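Stock bin (metalworking)

From the Costthorpe Workshop Encyclopedia

A stock bin is an open metal container in which short bars, rods and cut pieces are kept before or between work operations. It is found in machine shops, forges, school workshops and repair departments. The word is also used for wooden boxes of the same purpose, but this article treats only bins made of sheet metal. For long bars, which are normally stored on a rack, see Bar rack.

Name

In older workshop catalogs the same object is called a bar box, a short-end box or a drop tray. The name "stock bin" became usual in the Costthorpe district when the Margaritis works printed it on its order forms. In some shops "stock bin" means only the bin with new material, and the bin with leftover pieces is called the "ends bin". Other shops do not make this difference.

Construction

The simple stock bin has four walls and a floor, folded from one sheet and closed at the corners by welding or by rivets. The top edge is often turned over, so that it does not cut the hands. Walls are commonly painted, and gray is the most frequent color. The floor is painted less often, as the paint is soon removed by the bars.

Many bins have small holes in the floor. They let out cutting fluid and rain water, and in some types they serve also for a screw which fixes the bin to a bench. A hole must be smaller than the thinnest bar to be stored.

The depth is a matter of compromise. In a deep bin the bars stand on end and are difficult to reach. In a shallow bin they roll over the edge when the bin is moved. The Pruvent pattern, which many small shops have copied, has walls 189 mm high.

Divided bins

A divided bin has one or more inner walls, called dividers, which make separate compartments. The divider may be vertical or sloping. A sloping divider guides the bars down to the floor of the compartment and makes it easier to take hold of them, but it loses some space at the bottom. It also receives more blows than the outer walls, and must therefore be made of thicker sheet.

Dividers can be fixed or removable. Removable dividers stand in slots and have the disadvantage that thin bars may slip under them. The Zivari bin, sold from the same district, had a fixed divider.

Color marking

Bars of different steel are hard to tell apart by eye. For this reason they are often painted, either on the end only or over the full length. When pieces are short, painting of the full length is preferred, because an end mark disappears if the marked end is cut off.

There is no common meaning of the colors between one workshop and another. Red may be a tool steel in one place and a plain mild steel in the next. A list of the colors is usually hung near the bins, and bars which come from outside are repainted before they are put in. 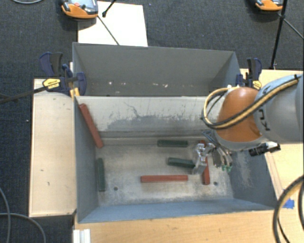
Bars of two colors may share one compartment when the quantity is small. It is quicker to pick from, but the bars cross each other and must be sorted again at stock-taking, which in many shops is done in January.

Wear and care

The inside of a stock bin wears by sliding and by impact. Sliding leaves wide dull patches and long scratches, while impact leaves chips in the paint, which may begin to rust if the bin stands in a damp room. Stains on the floor come mostly from oil and old cutting fluid.

Ordinary care consists of emptying the bin, brushing out the dust and chips, and opening the drain holes with a piece of wire. Repainting of the inside is seldom worth the work. A bent divider should be straightened early, as bars become jammed behind it.

Loading

A bench bin of common size is loaded with not more than 30 kg, so that two persons can lift it. Floor bins carry more than 500 kg and are moved by truck or crane.

See also: Bar rack; Cutting list; Ends bin; Tote box

This article was last changed on Thursday, June 11, 2026.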